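Handheld gripper check, right unit - Skekalstead kit, May round

Same list as last month, my comments after each line. I do the left one separately, so don't go looking for it in here!

Housing screw: OK. Snug with the small Povano driver, no nicks in the cross head.
Sensor windows: OK after a wipe. Dry cloth only, please - the spray leaves streaks.
Label and code: reads 007右, scans first try.
Finger plates: OK. Both yellow plates sit parallel, no cracks by the slots.
Side tab: slight wobble, see below.

I like to do the cloth check on a real bed with real clothes (denim is great for this, it's thick and it shows up a weak pinch right away). 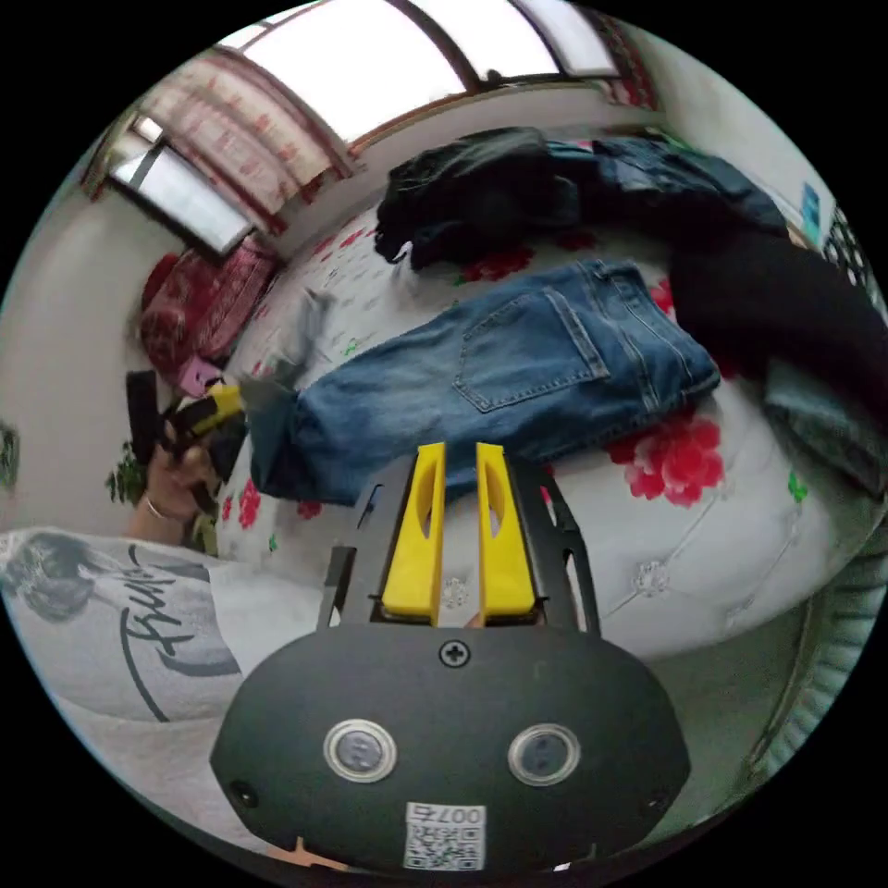 Pinch and release, 30 times: 3 slips, all in the first few. I'd pass that, but I wrote it down anyway and I'll compare it in the next round.
Opening and closing: smooth, no grinding. The counter says 49 cycles since the last clean, so we're way under the 3000 where Sepp wants new fingers.
Mounting frame: OK. Looked through all the cut-outs for lint and found a bit of blue fuzz, picked it out with tweezers.
Side tab again: wobble's still there after the cloth check. Not worse. Spare is on order from Lernard.

Result: pass with one comment. Recheck the tab before the next folding session.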